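Clesedgate Recipe Collection: progress report to the Rainer Fund
March 24, 2026

Hello again, and thank you for the extra week. I know the form asks for headings in a certain order and I've mostly stuck to them, except that spending is at the end this time because it makes more sense once you've read what we've been up to.

Where we're at

When I wrote in December I had a spare room full of shoeboxes and a fairly wobbly plan. The shoeboxes are now scanned! We have 2,036 recipe cards, clippings and notebook pages in the collection, every one of them lent by households in Clesedgate and up the Hikau road, and every box has gone home again. One went home without its lid, which I've apologised for and replaced with a nicer lid.

The grant agreement said we'd collect, scan, transcribe and publish a selection. Collecting and scanning are finished. Transcribing is well along, and the book is started but behind where I wanted it to be, and I'll get to that.

The collecting itself went better than I'd dared to put in the application. I'd expected the older families in town and not many others, but once word got up the valley people started ringing me. Some of them brought cards in languages I can't read, and a few brought things that aren't recipes at all (knitting patterns, a bus timetable, a very stern letter regarding a borrowed preserving pan). I scanned the lot. They'd been kept with the recipes for fifty years and it seemed rude to split them up now.

Scanning and the Denadix trouble

You'll remember we budgeted for a year of Denadix, the cataloguing software. I have mixed feelings. It's very good at keeping a scan together with its notes, and the search is quick. It's hopeless with fractions. Any card with a half cup of anything came through as one-slash-two if I was lucky, and as the twelfth of something if I wasn't, and for a while we had a sponge calling for 12 cups of sugar. I've written to their support people twice. The second reply was helpful and gave me a setting to change, and new cards have been fine, but everything entered before that has to be checked by eye.

So that's where a good chunk of January and February went. I do it in the evenings with a cup of tea and the original scan open on the other half of the screen. It's slow going, though I've become very fond of certain handwriting. There's one cook who never finished the word "tablespoon" in her life and another who underlined "COLD butter" so hard the pen went through.

Transcribing

We have nine people typing, all from home, all at their own pace. That's one fewer than we started with, as one of our fastest typists has moved interstate, and she's offered to keep going by email once she's unpacked. I've said yes please.

The rule we settled on is to type what's on the card, spelling and all, and put any guess in square brackets. It sounds simple and it caused more arguments than anything else in the project. Do you type "desert" when it plainly means "dessert"? (Yes.) Do you convert ounces? (No, we'll do a table at the back.) What do you do with "bake in usual oven"? I've ruled that it stays exactly as it is, and I'll defend it, because I think it's the best line in the whole collection.

Stains were another sore point. On plenty of cards the important bit is under a splotch, and it's always the quantity and never the name of the person's aunt. Where the family could fill the gap from memory, we've noted that it came from them. Where they couldn't, we've left the gap. I'd sooner print a hole than make up somebody's grandmother's ginger nuts.

Test cooking

I was going to leave this until winter, but we needed to know which recipes hold up before choosing any for the book, so I brought it forward. We've cooked 199 so far between my kitchen and a handful of other people's. Most work. Some work only if you know something the card doesn't say, like letting a batter sit, or using a much smaller tin than anybody owns these days. The steamed puddings have been the big surprise for me, as I'd thought of them as a chore and now I'd happily eat one every week. The savoury jellies I'd be glad not to meet again.

We've been keeping a short note for each one: tin size, oven, time, what went wrong, whether people went back for more. Those notes will sit beside the transcription in the catalogue. They weren't in the original application, so please tell me if you'd like them reported separately.
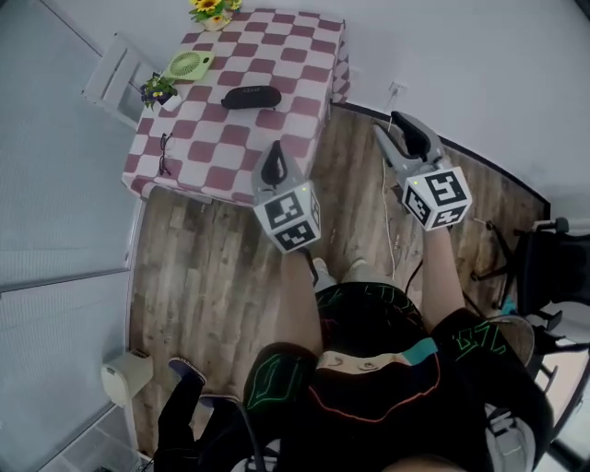 The book has a working title, which is Usual Oven, and a rough shape. It'll run by season, with preserving getting its own chapter because it takes up such a huge share of the cards, and the ounces table and a page on old tin sizes at the back. We've had three goes at a cover and rejected them all. The first looked like a school prospectus and the other two were brown. What I'd like now is a plain red-and-white check like the cloth on the little table in the photo, with the title on a white panel so it can be read from across a shop. I've asked for a quote on that, plus one with the check on the inside covers only, in case a full wrap costs too much. Wipe-clean would be lovely too! Everyone who's cooked from the test sheets has dripped on them.

What's behind, and why

The selection for the book should have been settled by the end of February and it isn't. Part of that is the fractions business above. The rest is my own doing, as I left permissions too late. The families all signed for the scanning and the catalogue, but printing in a book that's sold is a different form, and I hadn't sent it out with the first lot. I've now sent it to everyone. Most have come back already with a yes, several with a yes and a further recipe tucked in the envelope, and a couple would like to see their page before they agree, and fair enough.

There are also a few cards we can't print as they are, because they're word for word out of an old flour company booklet or a newspaper column. They can stay in the catalogue with a note about where they came from. I've stopped being disappointed about this. People copied out what they liked, and the copying out tells you plenty about what was being eaten on the Hikau road.

With all that, I'm asking to move the printing date back by two months. It doesn't change the total and I don't need more money, I only need the calendar to budge. If you need that on the separate variation form, let me know and I'll fill it in the same day.

Spending

The full sheet is attached, so I'll only mention what's different from the budget.

Scanning came in under. I'd allowed for hiring a second flatbed and we didn't need it in the end, as the library let us use theirs in the mornings before opening.

Groceries went over. Test cooking so many dishes uses a colour of budget I hadn't thought about, namely butter. I've covered the overrun from the scanner savings, which the agreement allows without asking, but I'd feel better having told you. Cooks have paid for plenty themselves and never sent me the docket.

Postage is a touch over as well, since I've been sending the boxes back registered. They're not worth anything to a burglar but I couldn't look the owners in the eye if one went missing.

Printing hasn't been touched yet and is all still there.

What comes next

Checking the old fractions is first, and I'm aiming to be through that before Easter school holidays chop everything up. Then the last of the permission forms, then the final selection. I'd like to show you a sample chapter before the whole thing is laid out, and I think the preserving one would be the right choice, as it has the longest recipes and the messiest measurements and if that chapter works the others will.

We're also planning a tasting afternoon once the selection is done, with 10 of the dishes from the book and the scans of the cards printed up large beside them. You'd be very welcome. I can promise the lemon pudding and I can promise there'll be no savoury jelly.

A couple of questions for you

Would you like the Rainer logo on the back cover or on the page inside the front? The agreement says "prominently" and I can argue that either way.

And is it all right if the catalogue goes online before the book is out? I'd assumed they'd happen together, but several families have asked when they can look up their own cards, and a few of them aren't young. I'd like to be able to say soon.

I'm home most mornings if it's easier to ring than write. The spending sheet and the blank permission form are both attached.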